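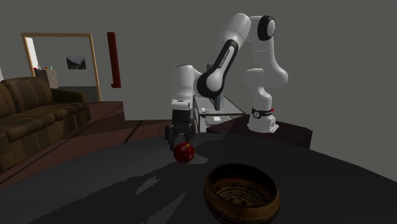

Oltby Round Table Cover, Heavy Felt-Backed

If you have a round table you're fond of, you probably also have a drawer full of tablecloths that don't quite fit it. We certainly did! The Oltby is the cover we started making for our own kitchens here in Evville, and we've been cutting and hemming it ever since – same soft brushed top, same thick felt underneath, same rolled edge that hangs nicely without getting tangled up in your knees.

The felt backing does most of the work. It keeps the cover from sliding when somebody leans over for the potatoes, and it takes the clatter out of plates and mugs (a real blessing if you have small children, or large ones). Spills bead up for a little while, so you have time to find a cloth.
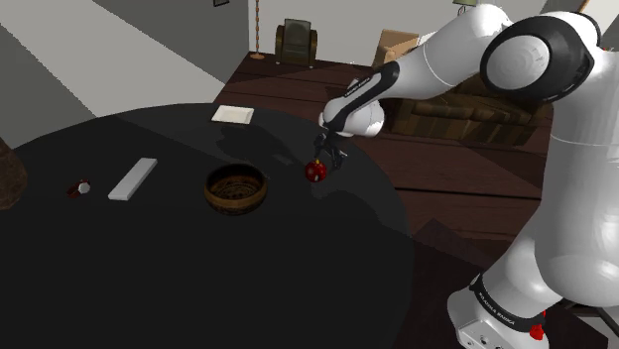 Measure straight across the widest part of your table and add the drop you'd like on both sides. Most people go for 9 inches, and if you're stuck between sizes, we'd say go up one. Tables with a leaf need our oval cover, the Nuttall, and we're happy to help you work out which length to order.

Colors: Oatmeal, Moss, Brick and Breven Blue. The blue is back in stock in June, and we'll gladly put one aside for you if you drop us a line.

Care: Machine wash cool, on its own the first 2 times, and line dry. Please don't tumble it, as the felt will pucker and there's no ironing it flat again.

Shipping: Covers are sent rolled on a cardboard tube so they arrive without creases. Unused covers can be returned within 22 days, on the tube if you still have it.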